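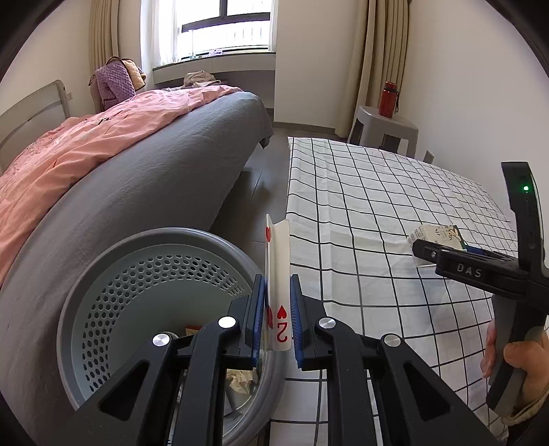
Your renters policy and the new water damage rider

Mar 18, 2026 - By the Member Desk at Skulton Mutual

Many of you have written in since November to ask what is changing in the renters policy, and we are so glad you did, as the letter we mailed was not our clearest. The short version is that water damage from an upstairs neighbor now has its own rider. It costs $129 a year, and the deductible on it drops from $1,000 to $100.

If you live in the Zania buildings or over on Somine Street you may already have it through your lease - do please check before you pay for it twice! Your landlord's office can tell you, and so can we, if you have your policy number handy when you call.
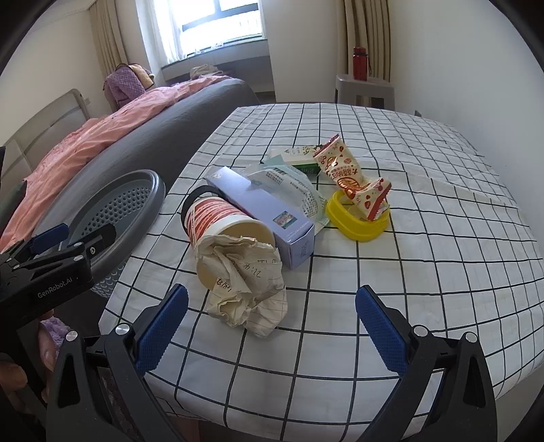 Ó Gríofa wrote to ask whether the rider also pays for a hotel while the floors dry out, and told us the last stay came to $1,710. Yes, it does, up to the loss-of-use limit on your first page, so hang on to those receipts and send them along with the claim form. Copies are fine, and so are phone pictures as long as we can read the totals.

Last updated: this month

Contact the Member Desk | © Skulton Mutual | Back to top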